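From: Mervin Grewal
To: Pestinton Allotments and Gardens list
Subject: Re: [pestinton-gardens] Water butts, hosepipes and the June tap hours

Replying to a few points in one go, as I have had the same questions off-list.

> The notice on the gate says the taps on the Lirnon side will be off
> between 11 and 4 through June. Does that include the standpipe by the
> top hedge? I have 3 rows of runner beans up there and they won't last
> if I can't get to them after work. Also, is the rule about one can at
> a time still in force? And can someone say what the position is on
> joining butts together? I was told two different things.

The standpipe by the top hedge is on the Primport Road supply, so it is not affected. You can use it at any time the gate is open. The pressure is poor before 8 in the morning and I would leave it until later if you can.

The one can rule went two years ago. What we ask now is that you don't leave a hose running unattended. If you want to walk off and pick something, turn it off first. Last summer a hose was left on overnight at the bottom end and plots 40 and 41 were under water by morning. The onions on 40 rotted.

On joining butts: yes, you can, and I would encourage it. The confusion comes from the old rule sheet, which said one butt per plot. The current sheet says one downpipe per shed, and as many butts as you like after that, provided they stand on your own ground and have lids. A lid matters for mosquitoes and for small children, and a piece of old board with a brick on it is fine.

My own set-up is a Kuruc 221 litre butt under the shed gutter, with a second one of the same size joined to it at the bottom with a short length of 22 mm pipe. Joining at the bottom means both fill and empty together. If you join at the top, the second only fills once the first is full, and you need a tap on each. Either works. Bottom joining puts more strain on the fittings, so use a proper rubber washer on the inside and don't overtighten it. I cracked one butt doing that.

Stand them on slabs. A full butt of that size weighs more than you would think and mine sank into the clay on one side in the first winter. You also need enough height to get a can under the tap, and it is a nuisance to find that out once it is full.

On drinks, as it came up at the meeting: the taps on site are not for drinking from, any of them. Bring your own water, particularly if you are coming up for the whole afternoon. A tumbler with a lid that shuts is better than an open mug with all the dust we get. 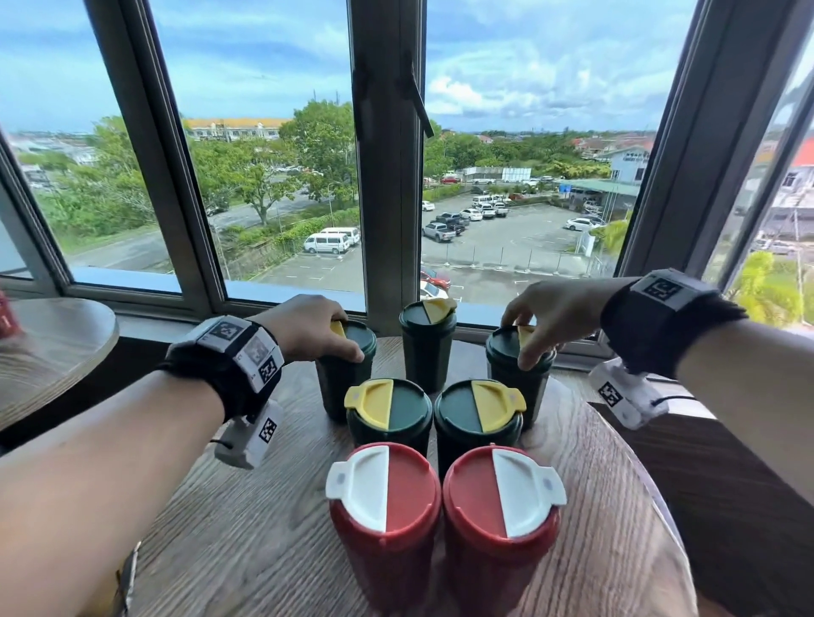
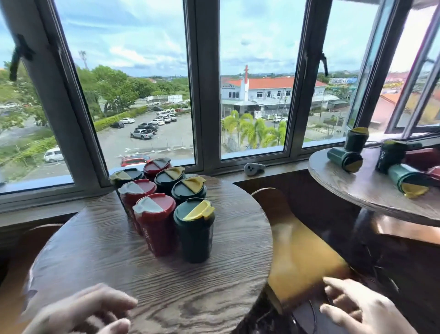

Green and red tumblers with lids, on a round table.

Back to water for the plants. A few people asked how much to give. I don't measure much, but I did keep a note one dry month and got through 87 cans on a full plot, mostly on beans, courgettes and the new strawberries. Potatoes had two good soakings when they were in flower and nothing else. Established fruit bushes had none and cropped as normal. If you are short of time, do the beans and anything planted in the last fortnight and leave the rest.

Water at the base in the evening. A thick layer of grass clippings over wet soil will save you up to 3 visits a week in hot weather. Keep it a couple of inches away from the stems or you will get slugs.

To whoever has been asking about the grey tank near the Lirnon gate: it is not connected to anything. It holds whatever rain has fallen in it. You are welcome to dip a can but please put the cover back on. I found it off again when I locked up.

If your plot is more than a long hose away from a tap and you can't manage cans, let me know by replying to me directly and not to the whole list. I have a spare barrow tank that can be lent out for a week at a time. It has a slow puncture, so bring a pump.

Mervin
Plot 17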